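Zuleica Vieira
thread, 1/9ish

1/ ok clearing the long table in the back room before Wednesday. sister is coming with the kids and that table has not been a table since March. wish me luck

2/ rules: everything goes home, goes in the give-away box, or goes in the trash. no fourth pile. the fourth pile is how we got here

3/ found so far: a receipt for 922 from the Evangelista place (the wardrobe, never again), 2 dead batteries, a Skodora catalog I never opened. trash, trash, keep?? no. trash

4/ clothespins. had them in a bag, in a jar, in coat pockets. lined them up tight in two rows so I can see what I've got and it is weirdly the best 30 minutes of my week. wood ones with the metal spring, the only kind that hold a wet towel

5/ still on there – the red clamp meter with its leads in a knot, that clear plastic bag, the checkered cloth folded up in the back corner (folded is generous)

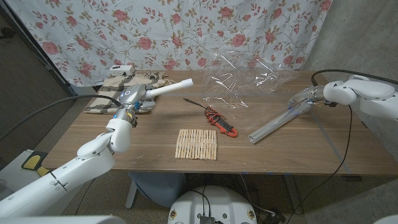 6/ meter next. going to wind the red lead and the black lead seperately this time, twist tie on each, then into the drawer with the fuses. last time I just shoved it all in and you can see how that went

7/ cloth gets shaken out and washed. love the fringe, hate ironing it, so not ironing it

8/ plastic bag: checking for holes. if it's good the clothespins go in there til I get a proper basket. Nillesska has one I like but shipping is silly

9/ someone asked what I use on the wood. Pristomness, the plain one, tiny bit on a rag, go with the grain. dont soak it. brings the brown up nice and warm

10/ yes I said 9ish. there's a drawer under here I forgot about. step count says 4,000 and I havent left the room

11/ drawer is all takeout menus. back later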